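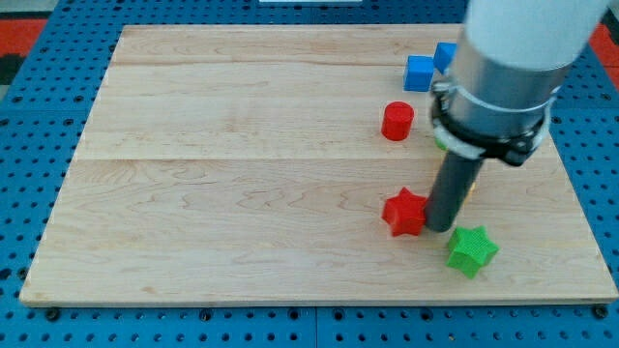
Figure 1. The board on the blue perforated table, with the coloured blocks on its right half.

A Wooden Board as a Work Surface for Block Tasks
Student project report, Greltholm workshop course
Wednesday, July 19, 2023

1. Background
Our group was asked to choose a surface for tasks in which small toy blocks are pushed from place to place. The blue table is full of round holes in a regular grid, and in our first tests the smaller blocks caught on them. We decided to lay a wooden board over the holes.

2. Choosing the board
We looked at two boards. The first came from the Prirkov store room and had been painted at some point in the past. It rocked when pressed at one corner, so we sent it back. The second is pale wood with no paint, made of planks joined side by side. The seams are faint and we could not feel them with a fingertip. The front edge is slightly bevelled.

3. The blocks
The blocks are from the Gruvine set, which the course already had. One of them is a red star. We expected the star to be the awkward one. It has points, so it turns when pushed off centre, and it does not always turn the same way.

4. Method
Each block was pushed in a straight line from a marked start and we wrote down where it stopped. We did 200 pushes in all over several afternoons. A push was counted as poor if the block turned noticeably or left its line. The board was wiped before each session.

5. Results
76 of the pushes were poor. Most of those were with the star. We found no difference between pushes along the grain and pushes across it, although we had expected one. Crossing a seam made no difference either.

6. Problems
In February the board moved a little during a session and we had to throw away that day's results. We now check its position against the holes in the table before starting. Pencil marks were hard to see among the darker grain lines, so we changed to small paper dots.

7. Further work
The Siu group would like to try the same pushes on a felt surface. We would also repeat the star tests with more start positions.

Search reports
Enter keyword
Go

Comments
Did you try waxing the board? We did on ours and the blocks slid too far.
Useful, thanks. Which paper dots did you use? Ours peel off.
Section 5 could do with a table for each block.

Related reports
Storage trays for the Greltholm workshop
Sorting the Gruvine set by shape
Felt and cork as table coverings
Repairing a warped shelf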